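Hand-held grippers for a student project: tracking drops out when two people work side by side

Posted in Student and Club Projects
Asked by Leanne Cheetham, Sep 28, 2023
Tags: hand-held gripper, marker cube, pose tracking, student teams

I help with the robotics club at Hollville. Our project this term is a set of recorded table tasks done with hand-held grippers, which we then want to replay on a small arm. Each gripper has soft black fingers and a camera that looks out over them. We also have marker cubes on top so one gripper can be located from the other. The club calls the whole setup Famar, and that is the name on our files in case anyone looks at the log I posted in the downloads area.

With one student holding one gripper, the path comes out fine. The trouble starts when a second person stands next to the first. The path holds for a few seconds, then jumps sideways and never comes back to the right place. In our last batch of 42 recordings, 12 had a jump big enough that I had to throw them out.
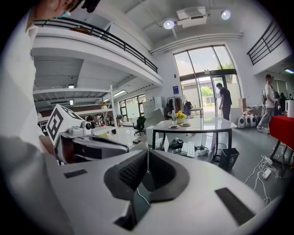
We work in a big shared room with a high white ceiling and a lot of glass at one end. People come through while we record and I can't do much about that. Exposure is on auto. The markers were printed on plain paper at the library and glued to the cubes by the students.

What I would like to know is whether the jumps come from the room, the second person or the way we made the markers. I have a budget for small things like paper and tape but not for new cameras. The students have to show something at Staniforth in a few weeks and I would like them to have clean data by then.

Moataz Abdelaziz
Accepted by the poster

I ran a class project with much the same kit, so I will go through it in the order I would check.

Start with the second person. If somebody in a plain shirt stands right beside the gripper, the shirt can fill a large part of the view. A plain shirt gives the tracker almost nothing to hold on to, and the little it does find moves when the person moves. The software may decide that the shirt is still and the room is moving. That looks like your sideways jump. Have the two students stand farther apart, or turn them slightly so each camera sees more room and less partner. We got rid of most of our bad recordings this way before touching any settings.

Second, the glass. With auto exposure the camera darkens the picture each time it swings toward daylight and brightens it again when it swings away. Lock the exposure. Set it while pointing at the table, then leave it alone for the whole session. The windows will go white and that is fine.

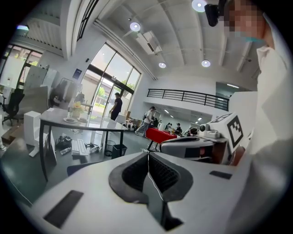
Two grippers at work in the open room, marker cube on the one to the right.

Third, the markers. Plain paper is all right if it is flat. Look at the cube from the side and check for bubbles or lifted corners. Measure the black square with a ruler after printing and put that number in the config file. Library printers like to shrink the page to fit, and if the size is off then every distance is off by the same share. Leave a white border around the black square as well. Some students trim it away because it looks neater, and then the detection gets weak.

Fourth, mapping. Before the first task, walk one gripper slowly around the table and back to where you started – 2 minutes is enough. Point it at things that stay put, such as railings, door frames and the edges of the ceiling lights. If you move the table, map again.

For the bad recordings you already have, check if the first part of each one is usable. We cut ours at the jump and kept what came before it.

Ghizlane Lahlou

Agree with locking the exposure. I would add that people walking by in the distance have not caused us much trouble, they are small in the picture. It is the person up close that matters.

Our club used the Drivside mounts and one of the cubes had worked loose at the screw. Took us 7 sessions to find it. Hold the gripper still and try to wiggle the cube with a finger.

Abdelkrim Zerouali

Try a different room

Comment from Leanne Cheetham

Thank you all. Changing rooms is not possible for us. I measured the markers and they are smaller than the config says, so the students are reprinting them now. We will lock the exposure and move the pairs apart at the next meeting, and I will post the new log in the same thread in the downloads area.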